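The Bag That Goes to Wastau

Every January, people in Ulov take their old bags out of the closet and look for holes.
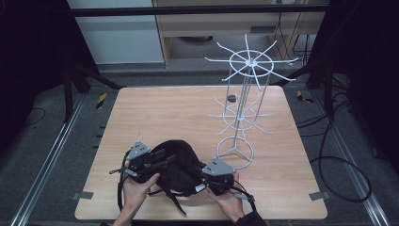

The custom is older than the railroad. From Ulov to Wastau it is 56 kilometers on foot, and in former times the families walked it in three days, carrying bread, candles and one change of socks. What you carried, you had to carry also back. So the bag was repaired first, before anybody spoke about the weather.

Today most walkers sleep in the guesthouse at Geagea, which has 50 beds and one very good soup. Last winter 364 people signed the book there. In the best year it was 1,879, but then the road was closed and they had no other choice — I was one of them, and I slept on a bench.

I have done this walk with a leather bag, with a canvas bag and once with a shopping bag, which I do not recommend. The straps are always the first to go. An old shoemaker in Wastau still sews them while you wait, with waxed thread, and he takes coins only. His shop opens at seven, and the line begins at the bakery next door.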